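Fikberg 2 battery drops from 30 percent to off after the August update

Forums > Phones > Fikberg > Fikberg 2 > Help and troubleshooting

hherrero
8/3/19
I've had the Fikberg 2 since launch and never had a complaint about the battery. The update showed up Tuesday night and I installed it before bed. Since then the phone shuts itself off when the battery reads 30 percent. No warning, no shutdown animation, the screen just goes black. If I plug it in, it boots right up and says 30 or 29.

Things I've tried:
Cleared the cache partition
Safe mode for a full day (it still shut off)
Different charger and cable
Turned off adaptive battery

I have not done a factory reset and I'd like to avoid it. I've got two-factor codes in an app that doesn't back up. Anyone else seeing this?
Hugo

mhairi_k
Same here, same update. Mine goes a bit lower before it quits but it's the same black screen. It happens faster if the camera is open. I can make it happen every time by recording video once I'm in the low thirties.

Are you on the carrier version or unlocked?

hherrero
Unlocked, bought straight from the Fikberg store. I'll try the camera thing tonight.

sylvain.hoarau
This is a worn battery. When a battery gets old the voltage sags under load and the phone cuts out to protect itself. The camera pulls a lot of power, so that's where you notice it first. The update has nothing to do with it. People install an update, start watching their phone closely, and blame the update for everything.

Get the battery tested. Any decent shop can do it in a few minutes.

mhairi_k
My phone is three months old. It's a warranty replacement for one with a bad speaker. I don't think the battery is worn out.

sylvain.hoarau
Warranty replacements are often refurbished units. You may have a new serial number and a battery that's been sitting in a warehouse. Did they say it was new?

mhairi_k
The paper in the box said new. I suppose they could be wrong. But two people with the same problem starting the same week is odd.

fhervieu
Make it three. I kept notes, so for what they're worth:

Before the update I could run the phone down to 3 percent and it would give me the normal low battery warning. After the update it has never gotten under 28. I put the Celtodau battery monitor on it and logged voltage. At the moment it shuts off, the voltage is still well above where it should be cutting out. So I don't buy the sag explanation, at least on mine.

What looks wrong to me is the cutoff itself. I think the update changed the threshold for some batteries and not others. There were two battery suppliers for this model. If you open the dialer and go to the hardware info screen, there's a line for battery vendor. Mine says Després. I'd like to know what everybody else has.

hherrero
Després here too. And Mhairi was right about the camera, it died a few seconds into recording.

mhairi_k
Després.

sylvain.hoarau
That app reads voltage once every few seconds. A sag can be over in a fraction of a second. You would not see it in the log. I'm not saying you're wrong about the supplier, I'm saying the log doesn't prove it.

fhervieu
Fair point on the sampling. It doesn't explain why it started the night of the update on three phones of different ages.

I did the full reset on Thursday since somebody was going to ask. Everything backed up to the computer first, set the phone up as new, no apps restored. I left it on the desk playing a video from full with the brightness at maximum. 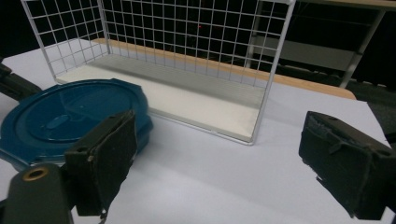 Shu-fen Lam: Did you reset before or after checking for the small patch? There's a second download, a few megabytes, that only shows up if you go into Settings, System, Advanced and check manually. It isn't offered as a notification. I have a Després battery and had the same shutdowns on Wednesday. I put the patch on Thursday morning and I've been down to 11 percent twice since then.

fhervieu
I didn't know there was one. The reset changed nothing, by the way. It shut off at 29 with the video playing. So anyone thinking about wiping their phone, save yourself the evening.

Checking now. I get "Your system is up to date."

hherrero
Same message here. Shu-fen, which region are you in?

Shu-fen Lam
Canada, unlocked. It may be going out in stages. The build number ends in 500 if you have it. The August build without the patch ends in something else, I didn't write it down.

mhairi_k
I got it! I had to be on wifi, it didn't appear on mobile data. Build ends in 500. Will run it down tomorrow and report.

sylvain.hoarau
Before everyone celebrates, it would be good to know if the patch fixes the cutoff or only changes how the percentage is displayed. Manufacturers have done that before. If it now says 11 where it used to say 30, you haven't gained any battery.

Shu-fen Lam
I'm getting the same hours I had in July, so I don't think it's only the display. I didn't measure it though.

fhervieu
I can check that when it reaches me. I have the voltage log from before the patch and can run the same video again.

hherrero
I opened a chat with Fikberg support. The agent had no information on a patch and told me to do a factory reset. I said someone had tried it already and it didn't help. Then he offered me a mail-in repair, which would leave me with no phone while they have it. I said no for now. I did get a case number in case this drags on.

If you're affected it's probably worth opening a case anyway so there's a record.

trernero_user
I have the Trernero version of this phone, same hardware with their name on the back. We haven't gotten the August update at all. Should I block it when it comes?

fhervieu
Check your battery vendor first. If it's Després I'd hold off until the patch is included. Turn off automatic system updates in developer options.

sylvain.hoarau
I would not skip a security update over this. Keep it charged above 35 until you have the patch. That's a nuisance but it works.

mhairi_k
Ran it down today. Warning at 15, warning again at 5, shut down normally at 1. Recorded video at 20 percent with no problem. Mine is fixed as far as I can tell.

hherrero
Still no patch for me on wifi or off. I'll keep checking.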